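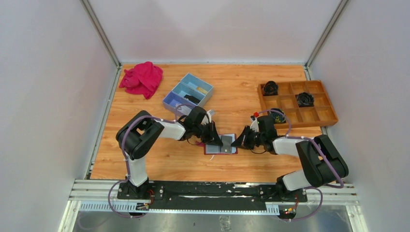
The orange-topped table, with an arm at either side.

Heraldry open afternoon at Pirniritz
By Vitalii Demchenko
January

The town hall at Pirniritz opens its roll of arms to the public for one afternoon a year, and charges 2 crowns for the privilege of being cold. I went with 20 other people, most of whom wanted the toilets.

The roll holds 769 coats of arms, beginning with the Maldonado family, who bore three silver eels on blue and seem to have quarrelled with everyone else in it. The burgh's own shield came later. It shows a bridge, a bell and a goose, and the guide spent a good ten minutes on the goose, which faces the wrong way on the old seal and the right way on the drains.

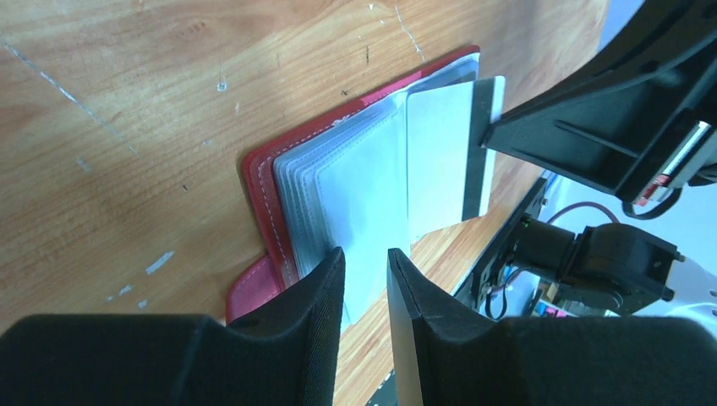 Prikero, the lower town, had arms of its own until the two burghs were joined, and its motto, "Hold the Ford", was dropped without much ceremony. The ford had already gone. What survives is a set of small painted cards, one for each guild, passed round for us to look at but not breathe on. I'd have kept them in something like the dark red wallet with the see-through sleeves and pale stitching down one edge — the town prefers a biscuit tin. The bakers' card is the best of them. The tanners' has suffered.

Upstairs is the Zarkus window, 40 panes of provosts' shields, several put back upside down after a storm. Tea was served beneath it. I had the last scone and regret nothing except the scone.

We use cookies to improve your visit. Accept / Manage settings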